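Frequently Asked Questions: Finishing and Caring for Wood Tabletops

Last revised 2/21/25 by Bindu Murthy, Technical Support, Jendier

These answers cover indoor tabletops sold unfinished or finished through the Jendier shop. Outdoor furniture, cutting boards and floors have their own pages.

How do I tell whether my tabletop is solid or veneer?

Look at the end of the board. On a solid top, the grain lines on the face continue over the edge and show as end grain. On a veneered top, the end shows either a separate edge strip or the layers of the core. Also check the underside. A solid board usually has related grain on both faces, while a veneered panel often has a plainer sheet on the bottom. If you ordered from us, the order confirmation lists the construction in the second line of each item.

Does it matter for refinishing?

Yes. A solid top can be sanded back many times. A face veneer is thin, and once you are through it there is no repair short of a new sheet. For veneer we advise hand sanding only, with no paper coarser than 180 grit, and a chemical stripper if the old finish is thick.

What grit should I stop at before applying finish?

For oil, 180. For water-based clear coat, 220. Going finer closes the surface and oil will not soak in evenly. Sand with the grain on the last pass. Remove dust with a vacuum and then a dry microfiber cloth. Do not use a tack cloth under water-based products, as the residue can cause craters.

Which finish keeps pale wood pale?

Water-based polyurethane changes the color least. Oils and oil-based varnishes add yellow on the first day and go on darkening for months. Our Briver clear coat is water-based and comes in matte and satin. If you prefer the feel of oil, Venter Light has a small amount of white pigment that offsets most of the yellowing. Stir it from the bottom of the can every few minutes or the pigment will settle and the last third of the table will not match the first.

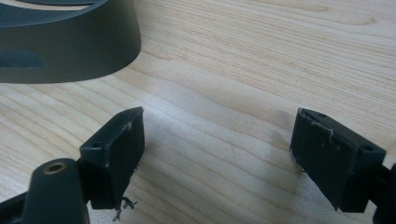
Always test on the underside first. Apply the full number of coats you intend to use, let the patch cure, and look at it in daylight next to bare wood. A single wet coat tells you very little about the final color.

How much product do I need?

One quart of Briver covers 179 square feet in a single coat on wood sanded to 220. Three coats are standard for a dining table, two for a desk. Oil use varies more with species. Order for the top and the underside: finishing one face only lets the board take up moisture unevenly, and wide solid tops will cup.

How long before I can use the table?

Briver can be recoated after 8 hours at normal room temperature. Light use is fine the next day. Wait a full week before placing anything heavy on it, and longer before using a tablecloth or rubber-footed objects. Humid weather slows all of this — in July, allow double the recoat time if the room has no air conditioning.

Why does the surface feel rough after the first coat?

Water raises the grain. Let the coat dry, knock it back lightly with 320 paper, wipe, and continue. Later coats should not raise it again. If they do, the first coat was too thin or was sanded through.

Why do some areas look darker or shinier depending on where I stand?

Wavy or swirling grain reflects light at different angles across the board. It is a property of the wood and cannot be sanded out. Stain makes the contrast stronger. Clear coat in matte reduces it.

How do I remove a white ring?

A white ring is moisture trapped in the finish. Leave it alone for a day or two, as many disappear without treatment. If it stays, rub with a little mineral oil on a soft cloth, leave overnight and wipe off. Black marks are different: they are in the wood, and the finish has to come off.

Can I drill into the top to add a cable grommet?

Yes, with a sharp hole saw and a backing board clamped underneath. The Drillent guide set includes a template. Seal the cut edge with two coats of the same finish.

Which item numbers apply to samples?

Sample pouches are item 251 (matte) and item 200 (satin). Oil samples are not available.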